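3.2 Collecting demonstrations in the lounge

Most published work on teaching by demonstration takes place at a table. The table is flat, the table is well lit, and the table does not sag when something is put down on it. We spent our first year at such a table and have no complaints about it. The lounge set was built afterward, when our partners at Golisard asked whether a policy trained on the table would tidy a sofa, and we said, with the confidence of people who had not tried, that it probably would.

The set holds a fabric sofa and the sort of objects that end up on one. Operators teach the arm by one of two methods. In hand guiding, the operator takes hold of the arm near the wrist and walks it through the task while the controller compensates for gravity. In remote control, the operator sits at the Lolbridge station, moves a small leader arm, and watches the follower arm do something similar. We recorded both methods on the same tasks with the same operators, so that differences in the resulting policies could be blamed on the method. In practice a share of the blame belongs to the upholstery.

Each session began with a layout chosen by the person running it. We had first generated layouts by computer, sampling object positions evenly over the seat. The results were fair, balanced, and unlike any sofa we had ever sat on. People do not distribute their belongings evenly. They drop the remote near the front edge, lean a book against a pillow, and throw a blanket over the arm. We went back to asking people to leave things as they would at home, and the instruction was followed with enthusiasm.
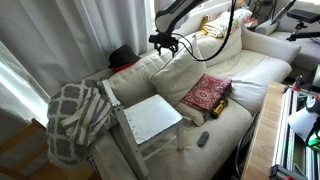 Hand guiding was the faster of the two to learn. New operators produced usable recordings within their first session, and several described the experience as pushing a polite shopping cart. Its weakness is that the operator's body has to be somewhere. Reaching over a backrest while steering an arm is awkward, and operators responded by finding the path that suited their own shoulders. The policy then learned that path faithfully. Two of our early models approached every object with a wide swing to the left, which puzzled us until we moved the stool that one operator had been standing beside.

Remote control removed the body and added a different set of problems. Operators could no longer feel when the fingers touched the seat, and a soft cushion gives very little visual warning that it is being pressed. Early recordings contain many grasps in which the gripper sank well into the fabric before closing. We tried adding a vibration cue to the leader handle. Operators said they liked it and then asked whether it could be turned off. The final version uses a faint tone that rises with contact force, and although it was compared to a parking sensor by everyone who heard it, pressing depth came down enough that we kept it.

Flat objects remained the hard case under both methods. A thin item lying against a pillow offers no edge at a convenient height, and pushing at it moves the pillow too. Experienced operators converged on a trick: press lightly on the near side, let the cushion tilt the object up, and close the fingers on whatever edge appears. We did not teach them this, and it is not in the instructions we had written with such care. It appears in almost 100 of the 230 recordings kept for training, and the better policies reproduce it.

We rejected a recording for one of three reasons: the object was dropped, the arm stopped on a joint limit, or the operator said aloud that it had not gone well. The last rule looks unscientific and proved the most useful. Operators could tell a clumsy success from a clean one long before our smoothness score could, and policies trained with their vetoes applied hesitated less above the object. We report the score as well, for readers who prefer a number.

Soft furnishings also had to be reset between recordings. Fabric remembers. A cushion that has been pressed in one place is a slightly different cushion afterward, and for a while our success rates depended on who had last plumped it. The Trondmont protocol, which we otherwise followed closely, assumes a rigid support surface and is silent on plumping. We added a step in which the seat is smoothed by hand and the throw pillow is picked up, shaken, and put back, and we logged it with the same seriousness as the joint calibration.

Figure 2. The sofa task during data collection, with the arm above the backrest. Objects on the seat include a remote control and a flat red item with a medallion design.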